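I have a confession: I stayed up until 2 in the morning for the Plumenstead finale, and I'd do it again tomorrow. If you've somehow missed it, fourteen strangers share a farmhouse and vote each other out over dinner (the dinners are dreadful, which helps).

My favourite from the start was Luminița Grecu. She cried at the goats! She called Kibet Mushi a "damp biscuit" to his face and then taught him to waltz.

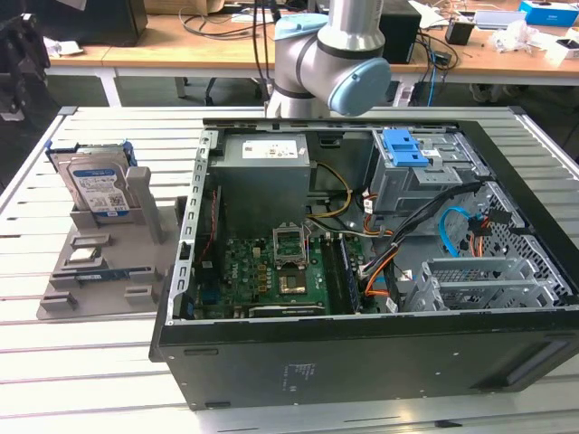
So when she lost to Annunziata Mancuso by 14 votes, 3,118 to 3,104, I threw a cushion. My neighbour heard me through the wall.

I rang Luminița the next week, expecting some bitterness, and got a good forty minutes of giggling instead. She and Annunziata are flatmates now, in Ukness, and they're already squabbling over the colour of the kitchen. "She wants mustard," she told me. "I voted her out once, I can do it again."

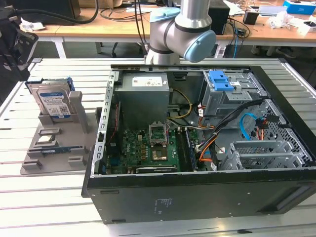

The open case on the bench, with the CPU socket empty.

Will she do the reunion special? She went a bit coy there, but she did ask me what people wear on telly in April.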